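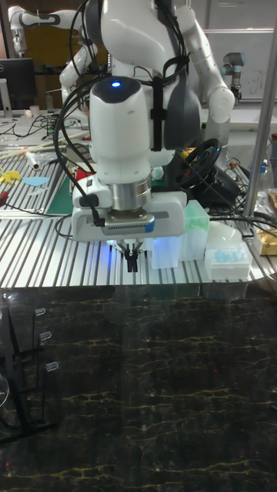 White arm over the slotted aluminum table.

Reviews > Workshop > Floor Mats

Last updated: February 18, 2026

Voyle wants $84 for its Gatier anti-fatigue mat, and the box promises 1,000 hours before the foam goes flat. I have my doubts. I've stood on mine since July, roughly 449 hours by my log, and the left heel spot is already thinner than the rest.

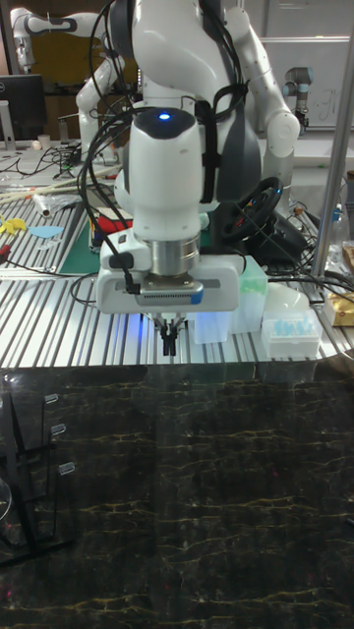
The beveled edge is good – I haven't tripped on it once. The grip underneath is fine on sealed concrete and poor on tile. It also smelled like a tire shop for 9 days, and the Skendport store wouldn't take it back once it was unrolled.

Potari sells a plainer mat for less. I'd try that first, and I'd keep the receipt.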